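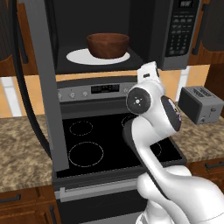

Surely the kids would learn more from a real arm that drops a real bowl, wrote a reader under my last post, and went on to say that a club that works in simulation is a video game club with a better excuse. I left the comment up for a week without answering it because I mostly agreed and didn't want to say so in front of the club.

So, some background for those who don't come here for the robotics grumbling. I help out with the after-school club at Flerkham on Thursdays. Since April the senior group has been working on the Seltunel challenge, the student league where everybody gets the same virtual kitchens and the same virtual arm and has to teach it household jobs. Ours is the microwave job. The bowl has to go from the bench onto the turntable, the arm has to come out again, and the door has to close. That's the entire task. My nan could do it with a cup of tea in the other hand.

I was against entering. I said so at the time and I'll say it again now that we're halfway through. I came up through the kind of club where you burnt your fingers on a soldering iron and stripped the thread on every second bolt, and I still think that's the right way to find out what a robot is. A simulated joint has no slop in it unless somebody programs the slop in. Nothing gets hot. The cable never snags on the back of a chair. When a student tells me their program is reliable, I want to know what it does on a cold morning with a flat battery, and the simulator hasn't got mornings.

But the money. An arm of that type was never going to happen for us. We have 2 decent laptops and a cupboard of servos from the Nidonov kits, half of them with chewed gears, and the Seltunel software runs on both laptops if you close everything else. The fans sound like a hair dryer. I'll grant my commenter this much, though: the kids who used to fight over the one working kit can now all have a go, and I haven't had to buy a single gear since.

What bothers me more is the scoring. Each team submits a program and the league runs it 1000 times with the kitchen shuffled a bit each go, different benches, different cupboards, the bowl nudged over. To get through to the next round you need 900 successes. I like the shuffling, it stops people memorising one kitchen. I don't like what counts as a success. As far as I can tell from the rules, the bowl has to be on the plate and the gripper has to be clear of it, and there's nothing in there about how hard you put it down. One of our early versions more or less lobbed the thing. It scored! The students were thrilled, and I was the miserable old sod at the back asking who was going to clean up the soup.

They told me there was no soup. Fair enough, and also exactly my problem.

We had a proper argument about it at the session before last, and to their credit they took it seriously. They've added their own rule, which the league will never see, that the bowl has to be let go of within 28 millimetres of the plate. It made their score worse. Two of them wanted to take it straight back out and I kept my mouth shut, which was hard, and the rest voted to leave it in until the deadline gets close. I expect it'll quietly vanish the night before. I would've done the same at that age.

The door is the current headache. A microwave door that swings left takes up a lot of room, and the arm has to get up past the stovetop, reach in, and back out without clouting it. Their planner seems to love bending the elbow into silly shapes to get there. I've watched it tie itself up so many times that I've started wincing. On a real arm I'd be reaching for the stop button. The kids just press reset and get another chip out of the packet. Maybe that's a kind of learning too, you do get a lot more tries in an afternoon. I'm not sold.

Marwat, who run the regional day, have said they might bring a physical arm along for the finalists to try their programs on. "Might" is doing a fair bit of work in that email. If they do, I'll be in the front row, and I've asked whether we can supply our own bowl. Mine's a chipped ceramic one from the op shop and I'd like to see it put down gently.

Comments are open as usual. If your club has taken something from a simulator to real hardware and it worked first go, I'd like to see your logs.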